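Quatre pinces et un paquet de bonbons

Dossier petits bras, deuxième partie

Je vous avais promis un comparatif de pinces pour février, et je me retrouve à l'écrire un Friday soir (pardon, un vendredi, je lis trop de notices en anglais) avec du sucre plein les doigts. Le principe était pourtant simple : prendre un petit bras imprimé en 3D, le genre que tout le monde monte en ce moment sur un coin de table, et lui faire attraper des bonbons emballés. Le même geste, des centaines de fois, en changeant seulement ce qu'il y a au bout du poignet. J'en suis sorti avec 394 essais notés dans un cahier, un mal de dos et une opinion très arrêtée sur les mors larges.

Pourquoi des bonbons ? Parce que les cubes en mousse, ça ne prouve rien ! N'importe quelle pince attrape un cube en mousse, même mal réglée, même de travers. Un bonbon en papillote, c'est une autre histoire : le papier glisse, les deux bouts torsadés dépassent dans tous les sens, le centre est dur et les bords sont mous. Si vous visez le cœur, ça tient. Si vous visez la torsade, ça tient aussi, mais ça pendouille et ça tombe à mi-chemin. Et quand ils sont en tas, il faut en prendre un sans embarquer le voisin, ce qui m'a occupé deux soirées entières.

Côté matériel, j'ai comparé quatre modèles. La Bodin courte, à mors plats, celle qu'on trouve dans à peu près tous les kits. La Bodin longue, même mécanique avec des doigts rallongés. La Ollum, dont les doigts sont fins et effilés. Et puis la Zastell, une pince à mors souples que j'attendais beaucoup et qui m'a un peu déçu, j'y reviens.

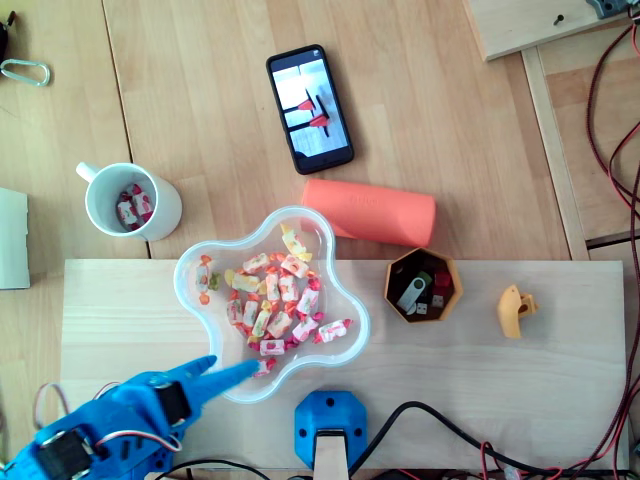

Commençons par ce qui fâche, la Bodin courte. Mécaniquement, rien à dire, c'est du solide, le servo ne force pas et la fermeture est franche. Mais dès que l'objet est au fond d'un récipient, elle cogne. Les mors sont trop larges pour se glisser entre le bord et la pièce, alors elle pousse le bonbon au lieu de le saisir, et le bonbon va se coller contre la paroi opposée, et on recommence de l'autre côté. J'ai fini par lui programmer une approche bien verticale, par le dessus, et là, d'accord, elle se défend. Seulement, une approche bien verticale avec un petit bras de ce type, on ne l'a pas partout. Près de la base, il se replie sur lui-même et l'angle devient franchement bizarre.

La Bodin longue corrige ce défaut et en invente un autre. Ses doigts fléchissent. Pas beaucoup, mais assez pour que la pression au bout ne soit jamais celle qu'on croit avoir réglée. J'ai réimprimé la paire avec davantage de remplissage, ça va mieux, et je la recommande à ceux qui manipulent des objets légers et pas trop lisses.

La Zastell, maintenant. Sur le papier, c'était ma favorite : mors souples, gros contact, aucun risque d'écraser quoi que ce soit. Sur les objets isolés elle est formidable, vraiment, on la lâche n'importe comment et elle revient avec la pièce. Dans un tas, en revanche, elle ramène tout ce qui passe. Mon record est de trois bonbons d'un coup, ce qui ferait la joie d'un enfant et le désespoir de n'importe quel programme de tri. Et puis elle est lourde pour un petit poignet, le servo chauffe, il faut lui laisser des pauses.

Reste la Ollum. Au déballage, je n'y croyais pas une seconde, je la trouvais maigrichonne. Eh bien, c'est elle que j'ai laissée montée ! Les doigts passent partout, on peut piquer un bonbon précis dans le tas et l'extraire par le haut sans réveiller les autres. Il faut par contre viser juste, à quelques millimètres près, et c'est là que la caméra entre en jeu. Avec la mienne fixée trop bas, le bord du récipient cachait la moitié des cibles. Je l'ai remontée, j'ai refait l'étalonnage, et le taux de réussite a suivi.

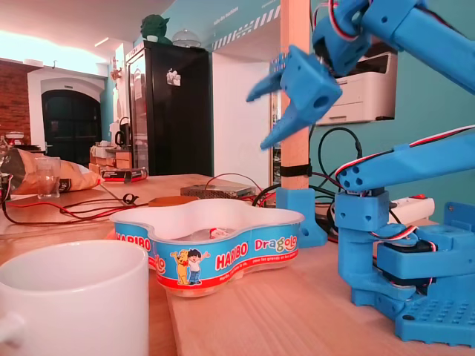
Un mot sur le contrôleur, on m'a posé la question après la première partie. J'utilise une carte Plokdale, choisie surtout pour son logiciel, qui enregistre les trajectoires sans qu'on ait à écrire une ligne de code. On guide le bras à la main, on valide, il rejoue. Pour la dépose, je vous conseille un récipient un peu bavard dans sa forme, comme la boîte Haribo blanche en forme de fleur que j'ai posée au milieu de la table : avec ses lobes, le contour n'est pas le même d'un point à l'autre, et une trajectoire qui passe à un endroit peut accrocher juste à côté. Un bol bien rond pardonne beaucoup plus de choses. Comptez aussi un délai de 7 dixièmes de seconde entre l'arrivée et l'ouverture de la pince, sinon le bras balance encore et le bonbon part en cloche.

Autre réglage que je regrette de ne pas avoir fait dès le premier soir : limiter le couple de fermeture. D'origine, la carte serre jusqu'à la butée, et le servo continue de forcer tant qu'on ne lui dit rien. Avec la limite à 2000 sur l'échelle du logiciel (elle n'a pas d'unité, ne me demandez pas), les quatre pinces tiennent les papillotes et plus rien ne grogne. J'ai refait une série complète avec la Bodin courte après ce changement, par acquit de conscience. Elle cogne toujours autant.

Pensez enfin à vos câbles. Un fil de servo trop court au poignet tire sur la pince en fin de course et fausse tout, un fil trop long va se prendre dans ce qui traîne. Je laisse une boucle assez large pour que le poignet fasse sa rotation entière et je vérifie à la main, bras éteint, avant chaque série.

Pour la troisième partie, je garde la Ollum et je passe aux objets plats : cartes, pièces, sachets. J'ai déjà essayé une pièce de monnaie, une seule fois, et je l'ai retrouvée sous le radiateur.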